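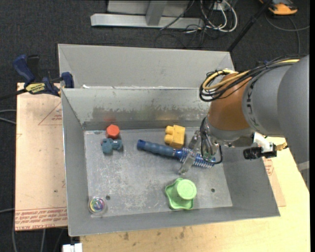 Filed under: Fixtures & Storage > Metal bins > Marks and wear

Hello Maj-Britt,

Thank you so much for coming back to me, and on a Saturday too! I've had another look at the grey bin this morning and I'm still puzzled by the divider. The dark band across the lower half is patchy and flaking, and I can't decide whether it's a coating giving up or just muck that has baked itself on. I tried warm water and a soft cloth for 8 minutes (I timed it, kettle on) and it didn't budge, though a few flakes came away.

The floor is scuffed all over, which I don't mind a bit, as hairbrushes and plastic toys get dropped in there all day long. I did wonder about the two little round holes towards the front, though. Are they meant to be there, or have I lost a pair of screws?

If it needs a new divider, could Tevia post one to us at Ondasstead? I'd rather keep the bin, it's a good solid thing.

Warmest wishes,
Mahnaz Heydari

Status: awaiting reply from supplier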